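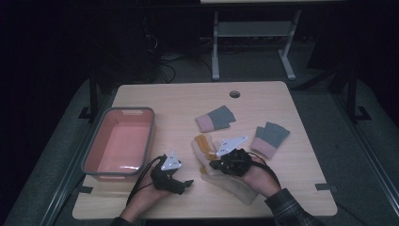 Harnby asked after the first fitting whether the cross rail could be left off when the desk stands against a wall. It cannot. The rail carries the side load at every height setting, and a frame assembled without it must not be raised above its lowest position.

4. Fitting the cross rail and feet

4.1 Lay the two leg columns on a blanket or flat cardboard, motor housings facing inward.

4.2 Slide the cross rail into both brackets until the end stops touch. Insert four M6 x 16 bolts and turn each one finger-tight only.

4.3 Attach the feet. The longer end of each foot points to the front of the desk.

4.4 Set the rail width to suit the top. The Trosside frame adjusts up to 1880 mm. Measure between the outer faces of the brackets at the front and again at the back. The two figures must match to within 2 mm.

4.5 Tighten all bolts with the 4 mm key, working diagonally.

Note: Frames with a serial number below 2817 use M6 x 20 bolts in step 4.2. The bolt bag is labelled accordingly.

5. Running the cables

5.1 Plug the motor leads into sockets M1 and M2 on the control box. Either lead fits either socket.

5.2 Feed the handset lead along the underside of the top and secure it with the adhesive clips supplied.

5.3 Pass equipment cables down through the grommet at the rear of the top. Leave enough slack for full travel. Check this with the desk at its maximum height before closing the cable tray.

CAUTION: Do not run the mains lead between the cross rail and the top. It can be crushed when the desk is lowered.

6. First reset

6.1 Connect the mains lead and switch on at the wall.

6.2 Hold the DOWN button until the display shows 65, then release. This is the lowest height in centimetres.

6.3 If the display shows E04, switch off at the wall, wait 30 seconds and repeat from 6.1.

Replacement handsets are ordered under part number 3150. The Skustalik handset supplied before July is not compatible with this control box.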